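工作间笔记　2025年2月28日

今天总算把那张白面桌子收拾顺了，太痛快了！早上先去库房找Tenley的旧收纳盒，翻到第三排才看见，盖子还扣得死死的，撬了半天。里头是十月份留下的零碎：垫片、扎带、几卷快用完的胶带，还有Hemi Tuhiwai一直说丢了的那把短尺（已经放回他抽屉，别再问我了）。

桌面我试了两种擦法。先用Joo的中性清洁剂兑水，按1比40，软布顺着一个方向推，再拿干布收一遍。后来在桌角换成酒精，干得快，可是记号笔的旧印子化开以后糊成一片，反而要多擦几遍。结论：平时用兑水的就够，酒精只留给胶印。这个比例我真喜欢，不留白痕，手也不涩。

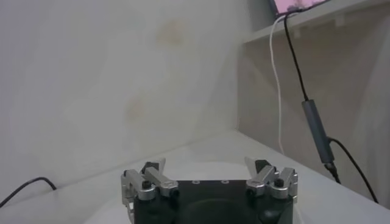

高度也重新量了。地面到桌面几乎有740毫米，四条腿里靠窗那条偏短，我垫了3毫米的软木，水平仪的气泡一下子就回到中间，看得我站在那里傻乐。Li-hua Liao过来按了按桌角，说比Kasura那张新的还稳。我觉得她说得对！软木用久了会压薄，下个月再量一次，数字记在本页背面。

零件架的标签也顺手换了，从212号排起，旧的421号并到最下层，跟Dekon的那批螺丝放在一起。盒子朝外的一面统一贴左上角，字写大一点，蹲下来也能看清。之前有人贴在盖子上，一摞起来就什么都看不见了，找个螺母要搬半天。

还没弄完的：
桌子后沿的线槽缺一个卡扣，先用扎带顶着。
软布只剩两块，要补。
Hemi想把台灯挪到右边，我赞成，右手写字的人会有影子，等他回来一起试。

最后更新：标签编号改过一次，以架子上贴的为准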